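Home | Notes | Projects | Clubs | Archive | Contact

Student robot clubs should grade the data before the demo

Ferdinand Wallner

The manipulation club at Clerkach meets on Thursday evenings and works on one task a term. This term the task is to pick up a vessel from a table and set it down inside a marked square. The club competes against two other schools in December. Scoring follows the usual pattern: a run counts if the vessel ends up upright in the square, and the team with the most good runs wins.

I have judged this competition and helped write its rules, and I think the scoring is wrong for a student event. It rewards the last ten minutes of a project that takes three months. A team can win with a policy none of its members can explain, trained on recordings none of its members have watched.

The recordings are where most of the learning is. The Clerkach students made 444 of them by hand, in sessions of varying quality. They named the set Nivis and trained their first model on all of it. The model reached well in the center of the table and badly near the edges. The first proposal was to train longer. The second was to use a larger model. Two weeks went into these proposals, and the edge cases did not improve.

What helped was dull. I asked them to pull 100 recordings and look at the wrist view at the start, at the midpoint and just before contact. For each one they wrote down what the camera gave the model to work with. They had no form for this, so they made one with three columns: target in view, table edge in view, shadow on the table.

The third column was added late, after an argument. One student held that a shadow carries no information. Another held that it carries a good deal, and that the model might be using it in place of the target. Both positions can be tested, and a team that has only watched its robot from across the room would not have thought to hold either of them. The wrist view can be mostly bare tabletop, with a soft shadow over it and only a thin strip of pink rim at the right side to steer by.

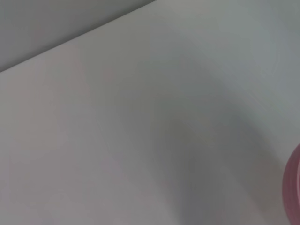

What a score should measure

My proposal is to split the points. Half would go to the runs, as now. The other half would go to a written account of the data, handed in before the runs begin. It should state how the recordings were made, which ones were dropped and on what grounds, and where the team expects the robot to fail. A judge would then pick 6 recordings at random and ask any member of the team to talk through them.

The prediction of failure matters most. A team that says its robot will miss near the left edge, and then misses there, has understood its system better than a team that succeeds and cannot say why. The present rules give the first team nothing.

There are objections. The coach at Plungate has told me that written reports favor students who write well. That is a fair point, and spoken accounts should be allowed. He also says that students join to see a robot move, and that paperwork will drive them out. I am less convinced. Reviewing recordings took the Clerkach group two evenings, and attendance on the second was the same as on the first.

A stronger objection is cost in judging time. With the current number of entries, the review would add most of a morning. The Etim workshop, which hosts the event, closes at four. I would cut the number of scored runs to make room. The later runs seldom change the ranking.

There is also the view that volume settles the matter, and that a team with 1000 recordings need not look at any of them. For a large lab with varied data this may hold. For a club with one table and a few operators, more recordings mostly means more of the same habits. If every operator starts from the same side, the extra hours will teach the model that side very thoroughly.

The draft rules for next year are open for comment until the end of term. I have submitted the text above in shorter form, along with the three-column sheet, and other clubs are free to copy the sheet and add columns of their own.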